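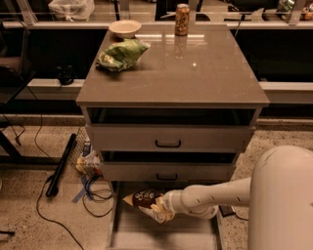 Babalola held that the drift was in the clock, and that the gauge should be left where it was. She gave this opinion by telephone at 9, before Tanko Briggs had his coat off, and she gave it again when he asked her to repeat it for the log.

The Javley tide station recorded the height of the river every two minutes. The readings went by wire to Trotbridge, where they were printed, checked against the predicted curve and filed. For 13 days the printed curve had run late. High water at Javley came after high water at Reker, four miles upstream, and no river does that.

Briggs opened the stilling well and lowered the lamp. The float sat level. The wire ran clean over its pulley and the counterweight hung clear of the wall. He measured from the datum bolt to the water with a steel tape, wrote down the figure and compared it with the drum. The two agreed to the width of the pen line.

"Height is good," he told her.

"I said it would be. Read me the clock."

He read her the clock. It matched his watch, and his watch matched the pips on the radio. There was a pause in which he could hear her turning pages.

"Then it is Reker," she said.

Reker had been Garba Balogun's station until April. Balogun had kept it for most of his working life and had kept it by hand, in ruled books, long after the drum was installed. The drum record and the book record had never differed by more than the allowed amount. When he retired the books were boxed and sent to Trotbridge, and Briggs had signed for them without looking inside.

He drove up at low water. The hut at Reker was locked with the old padlock and the key was still on the nail under the step. The drum was turning. The pen was inked. He took the tape to the well and the height was good there too. The clock was fast by most of an hour.

He did not reset it. Procedure required a second reading, so he sat on the step for the interval and ate an apple. At the second reading the error had not changed. The clock kept correct time from a wrong start — someone had set it, once, and walked away.

The visitors' sheet had one entry after Balogun's last. It was in Balogun's handwriting. It gave a time of arrival and no time of departure, and under "purpose" it said: wound clock.

Briggs telephoned from the box at the bridge.

"He came back to wind it," he said. "He set it by his own watch."

"Does he still have the watch?"

"I suppose he does."

Babalola asked for the correction in minutes and he gave it. She said she would apply it to sheet 3168 and those after, and that the cause should be entered as operator error.

"Which operator?"

The line hummed. A truck crossed the bridge and he waited for it to pass.

"Leave the name blank," she said. "And move the key."

Briggs went back and set the clock. He entered the time, the correction and his initials. Then he wound it, eleven turns, and hung the key on the nail under the step.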